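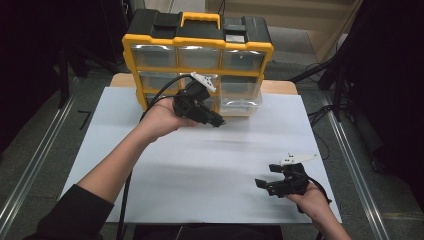

Guesthouse at Kindow: where we've got to by the end of August

Hello all. I said I'd keep these short and then the last one ran to four pages, so I'm trying harder this time.

The big thing first. All 10 rooms are open! Koskela finished the last bathroom at the start of the month and the two rooms at the back, the ones with the sloping ceilings, now have proper showers instead of that awful hose on a hook. Room 7 still has no blind. It's on order, and in the meantime there's a curtain up that I'd rather you didn't judge us by.

Bookings: we've had 1074 guest nights since we reopened, which is better than I put in the plan you signed off. Most of that is walkers doing the lake path and staying a night or two. Weekends look after themselves. Midweek is patchy, and I've been trying a stay 3 nights, pay for two offer, which has had a few takers (mostly retired couples, lovely people, very keen on the marmalade).

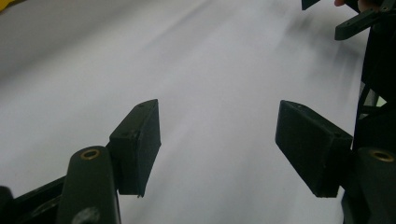

Breakfast has moved to half past seven because the first bus up to Nuvstead leaves at ten past eight and people were running for it with toast in their hands. The buffet is still cold only. I'd love to do eggs, but the kitchen extractor needs replacing before I can have anything frying in there, and the quote came in at £2000. I haven't got that in this year's money. Could we talk about moving it across from the signage line? I've hardly touched that one.

The booking system, Sturkano, has been mostly fine. It double-booked the family room once in July and I ended up putting a very patient family of four in two doubles at my own expense. It hasn't happened again, but I now check it against the paper diary every evening.

Still to do before the autumn: the car park lights, the damp patch on the second landing, and a new mattress for Room 4. I've also had no answer from the council on the sign at the turning, so people keep driving past us and ringing from the quarry.

Figures are on the usual sheet. Do come and stay if you're up this way, only not in Room 7 just yet.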